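Looking after film scripts and posters at home: what's worth doing and what isn't

There is a lot of advice about for people who keep old scripts, lobby cards, campaign books and the like, and most of it comes from people with something to sell. I've kept this stuff in an ordinary terraced house for 30 years, with a damp back wall and a loft that bakes in summer. These are the tips I still follow, and a few I gave up on.

White gloves

Skip them. You can't feel the edge of a page through cotton, and old script paper tears very easily when you fumble it. Wash your hands, dry them properly, wait a minute and get on with it. The one time I do wear gloves is for glossy stills, where a thumbprint on the surface will stay there. Thin nitrile ones, from the chemist.

Brads, staples and rusty bits

Scripts are often held with brass fasteners, and these are rarely much trouble. Steel staples and paper clips are another matter. If a clip has rusted on to the page, don't slide it. Slip a piece of stiff polyester film under each side first, then open the clip outwards and lift it away. Keep any original brads, even ugly ones. Buyers fuss about them and I've seen a perfectly good script lose a chunk of its price over a shiny modern replacement.

I would leave bound scripts bound. People will tell you to take them apart and sleeve every page. It takes a weekend and you end up with something the size of a breeze block.

Getting the smell out

Everyone has a cure for musty paper. Coffee grounds give you musty paper that smells of coffee. Tumble dryer sheets leave a greasy film, so keep those well away. I bought a tub of Flaris odour beads on a friend's say-so and couldn't tell the difference after a month, though the cupboard smelled nice when I opened it.

What has worked for me is dull. Stand the script slightly fanned in a dry room, out of the sun, with a window open a crack, and leave it for 3 weeks. Then do it again if needed. If it still smells after that, look hard for live mould, and keep that item away from the others.

Boxes and tubes

"Archival" on a label means very little by itself. Anyone can print it. Look for "acid-free" and "lignin-free" together, and if the seller can't tell you whether the board is buffered, ring somebody else. Milmont do a decent flat box with metal corners, and it costs far more than I think it should. I use those for the six or seven things I'd be upset to lose. The rest live in cheaper boxes with an acid-free folder inside, and after all these years I can't see that they've suffered.
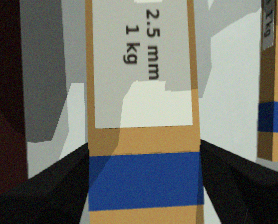
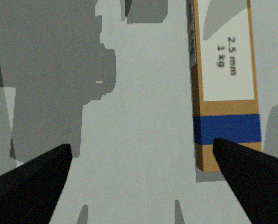

Tall cardboard boxes with the label panel on the face.

Whichever sort you buy, write the contents on the short end in pencil. Felt tip fades or bleeds, and printed stickers dry out and drop off. Don't fill a box so tight that you have to tug things out, and don't leave it half empty either, or the scripts slump and the spines bend. A bit of crumpled acid-free tissue takes up the slack.

Posters are better flat than rolled, but who has the room? If you must roll, roll loosely around the outside of a wide tube and wrap it, image side in. Those narrow postal tubes are for the post. Get the poster out of there the day it arrives.

Where to put them

Not the loft. Not the garage, whatever the man with the waterproof crates says, as a sealed crate will keep the damp in just as well as it keeps it out. The best place in most houses is the bottom of a wardrobe on an inside wall, raised a few inches off the floor.

A cheap humidity meter is one gadget I'd recommend. I aim for 50 per cent and don't lose sleep if it wanders a bit. Slow changes do less harm than quick ones. Mine is a Takagi from a hardware shop, and when I put it next to a borrowed one costing several times as much they agreed well enough for a wardrobe. Silica gel packets are fine in a small box, but they need drying out again, and almost everyone forgets. A spent packet does nothing.

Repairs

Sticky tape, no. "Magic" tape, also no. Zarkdale sell a document repair tape which claims to come off without a mark for 100 years, and I'd like to know how they tested that. I tried it on a worthless photocopy and it lifted some of the toner with it. For a small tear in something you care about, use Japanese tissue and wheat starch paste, and practise on junk first. For a big tear, leave it alone in a polyester sleeve until you can afford a paper conservator.

Tape already on the page should stay on the page. Heat guns, lighter fluid and the rest of it all have their fans online, and you'll notice the pictures are always of the ones that went well.

Frames

UV glass slows fading. It doesn't stop it, so keep the frame off any wall that gets direct sun, and ask for a window mount to hold the paper clear of the glass. If a poster matters to you, hang a good copy and keep the real one in the wardrobe.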